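Nimcombe Banana Bread Weekend Returns in June With a Bigger Oven

Good news for anyone who has been holding on to a freezer full of brown bananas! The Nimcombe Banana Bread Weekend is coming back this June, and it's moving out of the school gym and into the old Ilthorpe bakery on the river side of town, where there is finally an oven big enough for the job.

Organizer Leonie Imhof confirmed the move on Apr 22, 2023, after a winter of wondering whether the event would happen at all. Last year's bake-off drew 363 loaves, and half the entrants had to bake at home and carry their tins in under dish towels (it was raining, of course, and the line went clear past the bike racks). The Ilthorpe ovens can hold dozens of tins at a time, so this year everybody who wants to bake on site will get a slot.

The rules are pretty much the ones people know. Loaves go in one of 6 classes: plain, nut, chocolate, no-egg, junior, and the wonderful catch-all known as "anything goes," which last year gave us a loaf with pickled ginger and another with an entire layer of cheesecake in the middle. Bernadette Pichon, who has judged the nut class three times, is back and still firmly in favor of walnuts over pecans. You have been warned!

New this year is a Saturday morning talk on ripeness by Lorenz Wyss. He ran a small version of it at the library over the winter and it was packed, with people standing along the wall and passing fruit from hand to hand. Wyss thinks most home bakers go in too early. He likes a peel that's nearly all brown, a fruit that gives when you press it, and a smell that's strong enough to notice from across the kitchen. If yours are still yellow, he says to leave them on the counter in a closed paper bag for a few days and find something else to bake in the meantime.

The bake-off also raises money for the Nimcombe pool, which needs a new filter before the summer crowds show up. Slices will be sold all weekend from the front counter, and the goal is $3000. Last year's sale came in at $853 with just one table and one very tired coffee urn, so a real shop counter ought to help a lot.

Entry forms are at the library desk and at the bakery door. Junior bakers need a grown-up with them at the ovens. Bring your own tin with your name taped to the bottom, and please, please write down if there are nuts in it.
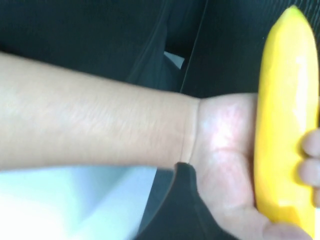 Ilgın Değirmenci: So happy about the no-egg class! Could the forms say whether we can use our own flour? I bake with spelt and last year I had to ask three different people before I got a yes. Also, the walnut thing is a scandal and I will be entering pecan again.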